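Home / Features / Open day at Ondimach

The bus to Gonby drops you at the bottom of the hill, and the Ondimach building is a ten-minute walk up past the feed store. There were 20 of us on the morning visit, mostly local people, plus a class from the technical school who had come for the free lunch and stayed for the second talk.

Ondimach wants robots to do housework. For now, most of the job is people folding clothes. They hold a pair of grippers, one in each hand, and do the task at a normal pace while the movements are recorded. Velimir Kneževič runs the recording program and has 3170 finished folds on file from this year. He throws out plenty. On the day we came he was still sorting through a batch from March.

"Shirts are the hard part," he told the group. "A towel has four corners and you can find them. A shirt has sleeves, and they go where they like."

The work is done on beds as well as on tables, and Kneževič prefers the beds. A mattress gives under the hand and the sheet moves along with the shirt, so the folder has to work a little more slowly.

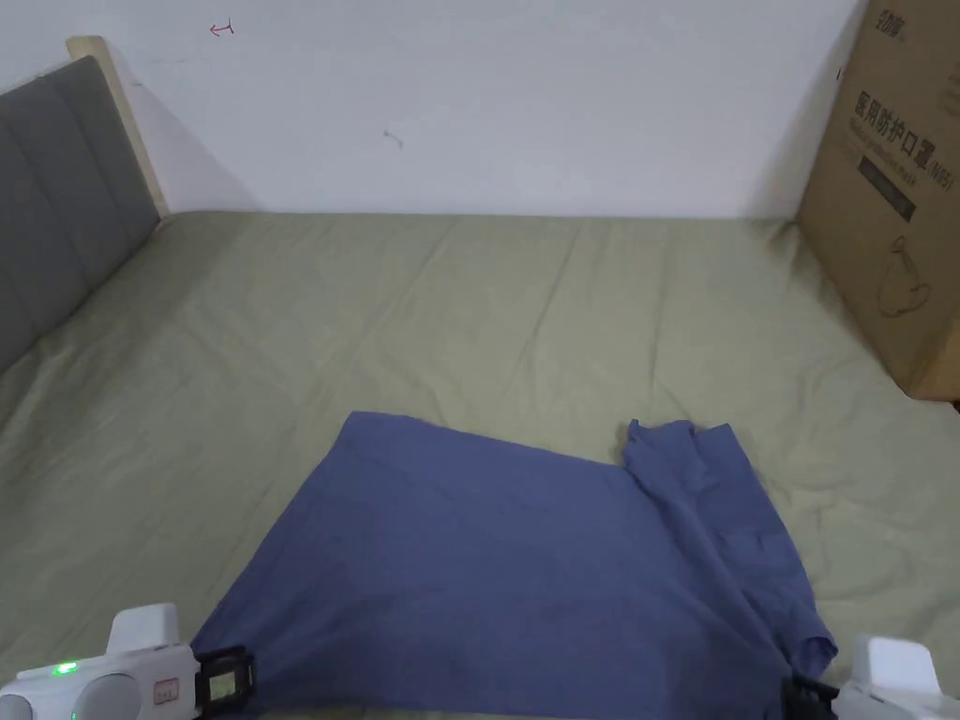 A gripper at each bottom corner of a blue garment, spread out on a green fitted sheet.

Visitors could try it after the talk. The jaws are easy to close and hard to aim. My first try took hold of the sheet along with the hem, and Mairéad Flanagan, who trains the new folders, had me let go and come in lower. She says most people need 900 folds before she stops watching them.

Her trainees start on pillowcases, then T-shirts, then anything with buttons. Fitted sheets are left to two people on the staff.

The second talk, by an engineer named Grgić, dealt with how the recordings are checked and labeled, and it ran long. Lunch was soup and bread in the loading bay.

The next open day has room for 249 visitors over four sessions. Sign up at the front desk or at the Lanance library.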